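Grout sealer on a tile countertop, worth redoing?
Posted by Maya Bataineh, March 3, 2025
11 replies | 223 views
Print this thread | E-mail to a friend

mbataineh wrote:

Looking for opinions from people who live with tile counters. We bought the house in October and the kitchen has small square tile, light green, with thin white grout. I like the green and I'm not tearing it out. My question is about the grout.

The previous owner left a folder with a receipt for a sealer called Haline, but there is no date on the receipt. I did the water drop test in a few places. By the stove the drop sat there for several minutes. By the sink it soaked in almost right away and left a dark spot that took an hour to go away. So I assume the sealer has worn off on that end or never got put on.

I cleaned the whole run with baking soda and a nylon brush and let it dry for two days with a fan on it.

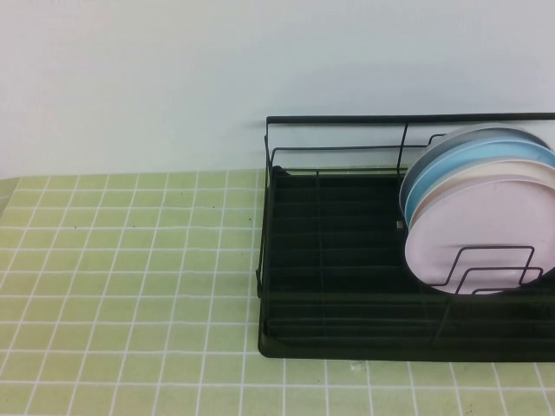

The grout came up a lot whiter than I expected, so now I'd like to keep it that way. Do I seal only the sink end, or do I need to strip everything and start over? And does it matter if I use a different brand on top of the old one? The hardware store near me doesn't carry Haline. They have Satulis and a store brand.

gardner_p wrote:

You don't have to strip it. A penetrating sealer goes into the grout, so there's no film to peel off. Where the old stuff is still working the new stuff won't soak in, and you just wipe it off. Where it's worn out it will soak in. Do the whole counter and let it sort itself out.

The one thing to check is whether Haline was a penetrating sealer or a topical one. If the grout looks a bit shiny by the stove, it's topical and that's a different job.

mbataineh wrote:

No shine anywhere that I can see. I held a flashlight low across it and it all looks flat.

oldtiler wrote:

I set tile for a living until my knees quit. My opinion is that sealing kitchen grout is mostly wasted effort. It wears off at the sink within a year no matter what the bottle says, because that's where you scrub. Then people think they're protected and they leave coffee sitting on it.

What works is wiping it down every night and scrubbing it with oxygen bleach when it looks dingy. If it gets really bad, scrape it out and regrout with epoxy. Epoxy doesn't need sealing at all.

krustad wrote:

I have to disagree with that. I've got white cement grout on my counter and I seal it every spring. It takes me an evening, including the waiting. The one year I skipped it I ended up with a yellow patch next to the stove from cooking oil that never came out. I had to dig out the joints there and redo them.

Epoxy is fine if you're starting fresh. Scraping out that many joints on small tile is a terrible weekend, and you will chip some edges. If her tile is discontinued she can't replace the ones she chips.

oldtiler wrote:

Krustad, you'd only do the bad section. And a careful person with an oscillating tool and the right blade won't chip much. I did say if it gets really bad.

krustad wrote:

"Won't chip much" is my point. Glazed edges on older tile go easily. I chipped four doing a patch the size of a dinner plate, and I was going slow.

Kjell Rustad
(username is the same as my name, I was not creative)

tess_in_the_valley wrote:

Satulis is okay. I used it on a bathroom floor and a backsplash. It smells strong for the first few hours, so open a window. Use a small foam brush and run it down the lines, wait ten minutes, then wipe the tile with a dry cloth. If you let it dry on the glaze you get a haze that is a pain to remove. Ask me how I know.

I would skip the spray kind. Half of it ends up on the tile and you use up the can in no time.

gardner_p wrote:

Agree on the foam brush. There are also bottles with a little roller wheel on the tip, but the wheel is wider than the joint if yours are thin.

Read the label to see if it's okay for food prep surfaces once cured. Most of them are, but some are sold for floors only.

mbataineh wrote:

Good point, I hadn't thought about food. I'll look tomorrow. How long do you all stay off it afterward?

tess_in_the_valley wrote:

The bottle I had said 24 hours before getting it wet. I gave it two days. We washed dishes in the laundry sink and it wasn't a big deal.

dedau_fan wrote:

Slightly different suggestion. Before you seal, look at the joint where the counter meets the wall. On a lot of older counters that corner was filled with grout, and it really should be caulk, since the wall and the counter move separately. If you see a hairline crack running along there, water is getting behind it and no sealer will fix that. I use Dedau siliconized caulk, which comes in a few whites, and one of them is close to most white grout.

oldtiler wrote:

Now that I agree with completely. Change of plane gets caulk. I fixed more rotten plywood from that one mistake than from anything else. Cut the old grout out of the corner, vacuum it, make sure it's bone dry, then caulk. Do it after you seal, and keep the sealer out of that corner or the caulk won't stick.

mbataineh wrote:

I just went and checked. There is a crack along the back, very thin, maybe a foot long on the sink side. I would never have noticed it.

So the plan is cut out the back joint, dry it out, seal the field with a foam brush, wait two days, then caulk. I'm going to get the Satulis if the label says it's okay for counters. If not I'll order something.

krustad wrote:

That's the right order. Do a test spot first where it won't show and leave it overnight. Some sealers darken the grout a shade, and on white you'll see it.

oldtiler wrote:

Still say you could skip the sealer. But fix that back joint this month.

Share (3) | Print this thread | E-mail to a friend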